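4.2 Where people start

I went into this part of the study convinced that I knew how a shirt gets folded. My mother taught me, and I'd never met a reason to doubt her — buttons up, face down, sleeves in, bottom to top. Then I sat in 53 kitchens and spare rooms between Rornham and Burport and watched other people do it, and my confidence went rather quickly.

The biggest split was over the collar. Clodagh Dolan and I had written "flatten collar" into our coding sheet as a first step, and we had to take it out again after the November visits. Plenty of our folders left the collar completely alone until the end, and a few never touched it at all. One man in Burport told me the hanger would sort it out, though he was putting the shirt in a drawer at the time! Those who did begin there tended to press it down with the side of the hand, and they were also the ones most likely to smooth out the body of the shirt before making any fold (see Ní Bhriain's earlier work on bed linen, where much the same habit turns up with pillowcases).

We ended up coding 503 separate folds, and I'd happily have thrown out the ones done on beds. A bed gives under your hands and the creases wander off. Tables were far easier to follow, so for the comparison in Section 5 we've used only folds made on a hard surface. Figure 3 has a shirt laid out on a white table, with some creases across the fabric and a bunched bit towards the top.

Figure 3. A light green shirt spread on a table.

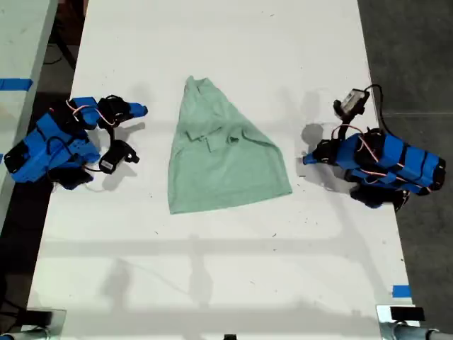

Pádraig Brophy has argued to me, more than once and usually over lunch, that smoothing should count as a fold in its own right. I'm still not persuaded, but we did record it separately, so anyone who sides with him can add it back in.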